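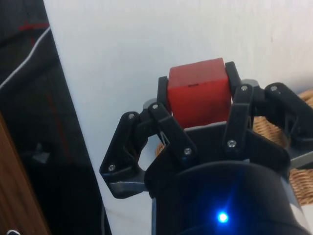 Do I need to redo my risk assessment every time I change what the robot picks up?
You need to review it every time, but you only rewrite the parts the new object touches.

Posted by Tsion Zeleke, 7 July 2018
A bit more background on me – I'm writing the good practice sheet for our little teaching lab and we've just moved from foam balls to hard blocks. My boss says a block is a block. I'm not so sure, because the grip force got changed too and I can't find who signed off on it.

Mansa Amissah
Your boss is half right! Same arm, same speed, same table, fine, all of that carries over. But a new object means a new grip setting, and that's a new pinch hazard, so that section gets looked at again and dated. I keep a one-page change log taped up where people work, and we stick to 2 people per session, one running and one on the stop button.

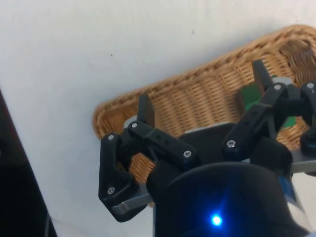

The other thing I'd put on your sheet is drop height. We had a rule at Troltov that you let go no higher than 5 cm over whatever you're dropping into, and hands stay out until the arm is parked. People grumbled for a week and then forgot it was ever a rule.

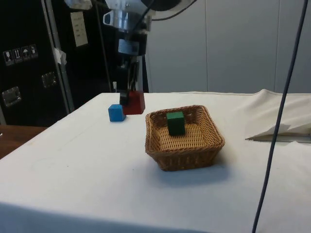

Red cube in the gripper, green one in the basket.

Ostapchuk
what Mansa said. also write down the force number!! we lost ours and spent 4 days guessing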